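Budgeting for a second small arm: what do people forget to put on the list?

Posted in Equipment and Purchasing

We run one small servo arm with a parallel gripper over a toy kitchen and have approval in principle for a second station. I have to turn in a parts list by Friday. My draft is 1,548 dollars, made up of the arm kit (Amura, the servo version with the metal brackets), one power supply, one USB controller board, a camera, a clamp mount and a used play kitchen. The ceiling is firm for this quarter. If something is missing I can move it to July, but only if it is on the list now.

Specific points I would like checked:

Is one spare servo enough for the first six months? The station would run four hours a day, pick and place only, nothing heavier than plastic play food.

Is it worth paying for the maker's cable set, or is generic servo extension wire fine?

Does anyone budget for the props separately? Ours came out of the first station's money and I have no figure for them.

I am not asking about software. That part is settled.

— benchrow_t

quillfeather

Get the Volov instead. We had an Amura and it was fine but the Volov is nicer and the joints don't buzz. Not sure what it costs now. As for cables, generic is OK if you crimp them well. I wouldn't bother with a prop budget, just go to a thrift store.

stator_and_shim

I would leave the arm choice alone. If the second station is a different model you will carry two sets of spares, two calibration routines and two mounting patterns, and the saving on any one of those is gone by the end of the year. Your draft is short in other places.

Spares. One servo is not enough. Buy 2 for the gripper and wrist size and one for the shoulder size. Gripper servos on these kits spend their lives holding a load at stall or close to it, and the small gears go first. The shoulder servo fails less often, but when it does the station is down until the mail comes. Check that the spare ships with its horn and screws. Nuteo sells the same servo bare for less, and the horn is then a separate order.

Power. Price the supply for the stall current of all the joints together, then add a margin. A supply sized for normal motion will sag when two joints push against something at once, and the controller board will reset. You will spend a week blaming the code. Add an inline fuse and a switch you can reach from a chair.

Cables. Buy the maker's set for the base and shoulder. Generic wire is acceptable past the elbow if it is flexible and you leave a service loop. Allow for coiled sleeve as well. It is cheap and it keeps the wires from catching on tall objects.

Mounting. A clamp is fine on a desk. It is poor on a play kitchen, where the counter is thin and moves. Put the arm on its own stand or bench next to the kitchen, so that pushing on the counter does not move the base. This is the line most often missing from lists like yours. I would set 100 dollars against it and be glad if some is left over.

Fixturing. The kitchen itself has to stay in the same place relative to the arm. Black tape at the edges of the counter and marks on the floor will do to start. Tape lifts and leaves residue, so treat it as a consumable and reorder with the wipes.

Props. Yes, budget them on their own line. Buy duplicates of anything the gripper handles daily, from the same set and in the same color, because a replacement in a different shade counts as a new object for most training purposes. Thrift store items are good for variety and bad as the core set, as you cannot buy the same one twice. 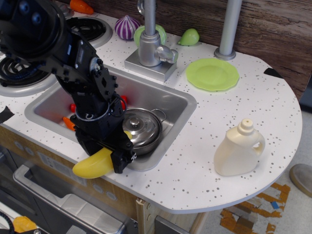
Prop selection also affects what you pay for in the gripper. A narrow parallel gripper is adequate for a single long item, and you can work out most of your requirement from the objects you already own. Sort them by how they will be held. The banana in our sink task is held in the gripper and hangs out over the front rim, so the load is off center and the fingers have to resist twist as well as weight; for that, budget for rubber or silicone pads, a few sets, replaced on a schedule. The little pot with the domed lid is another case. It can be taken by the lid knob or by the side handle, and each of those wants a different approach angle inside the basin walls. Check your reach and wrist clearance over the sink before you order, using the manufacturer's drawing — a short arm that clears a flat counter may not clear a faucet.

If the ceiling cannot move, I would defer the camera upgrade (if your draft has one) and keep the spares, the stand and the pads.

makori_bench_user

Agree with most of the above. Two additions.

Shipping and import charges. Our last kit had a list price of 900 and the invoice was well above that once brokerage was added. Ask for a landed quote in writing.

We use Makori stands. They are heavy and the bolt pattern needed drilling, but the base has not shifted. Order the long bolts at the same time, the ones in the bag are too short for a plate thicker than the stock one.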